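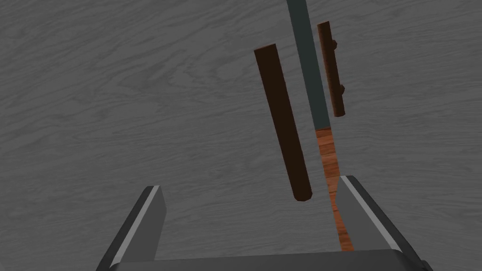 A gray tabletop with a light wood grain.

August 1, 2021

So the Gultdale summer chess open wrapped up last night, and I'm still a bit hoarse from talking about it in the parking lot until they locked the gates. We had 25 players in the top section this year, up from 19 last June, and the prize fund finally hit $1,000 (the entry fee went up too, and yes, I grumbled and paid).

The Erlow club took the team trophy for the second year running. They needed a draw on the last board and got it in a rook ending that went on so long the snack table had been packed up. I thought Orlandini would catch them — they were half a point back going into the final round — but they lost two games in the first hour and that was pretty much that.

My own result? Three wins, two losses, one game I'd like back. I played the French and got squashed.

The blitz side event was a blast! It ran on the new Flulura pairing software, which put me against the same clubmate twice before the arbiter fixed it by hand. The results are up now, all 711 blitz games of them, though a few scores from the late session are still missing.

Next year's dates aren't set. Erlow has offered to host, and there's talk of adding a section for beginners. If you want to be on the mailing list, leave your email at the Gultdale club desk.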